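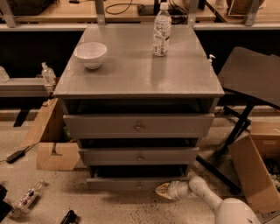

The arm at the three-drawer cabinet, Grurkcombe workshop.

Equipment plan for the coming year

The equipment budget for the Grurkcombe workshop has been agreed, and orders will start going out in September. Most of the money goes on the arm work, with a smaller share for benches and storage.

The biggest item is a second arm. We had quotes from Plidine and Rurkono. Plidine was cheaper to buy, but the service contract was extra and the controller would not have worked with the software we already run. Rurkono's price includes 36 months of cover and a visit each year to check the joints. We have gone with Rurkono. Delivery is quoted as ten weeks, and we are planning on twelve.

Gripper tips come next. They are a running cost and were left out of last year's plan altogether, so they ended up being paid for from the sundries line. A set costs £297 and we expect to need four sets over the year. Small knobs like the ones on the drawer cabinet are hard on the tips -- the grip has to be tight and the contact area is not much bigger than a fingertip. The tips now have their own line.

Furniture is cheap by comparison. Fakhoury will supply two more drawer units and a kitchen-style cupboard for £550 including delivery. We want drawers with different runners and handles, as an arm that has only practised on one cabinet tends to do badly on the next. Anyone with an unwanted chest of drawers at home is welcome to offer it. Condition does not matter much so long as the drawers slide.

We have also set aside £411 for cable trays and floor clips. With two arms working there will be twice as many power leads, and they need to be off the floor before the new one arrives. The electrician is booked to look at the sockets along the bench wall first.

Two requests did not get through this time. The mobile base has been put back a year, mainly on cost -- it would have taken more than the rest of the list put together. The larger air compressor was turned down after the supplier lent us a smaller one that does the job.

If you need something that is not on the list, send a short note with the price, the supplier and what it would be used for. There is a small reserve for repairs and it will not be spent on new kit before the spring review.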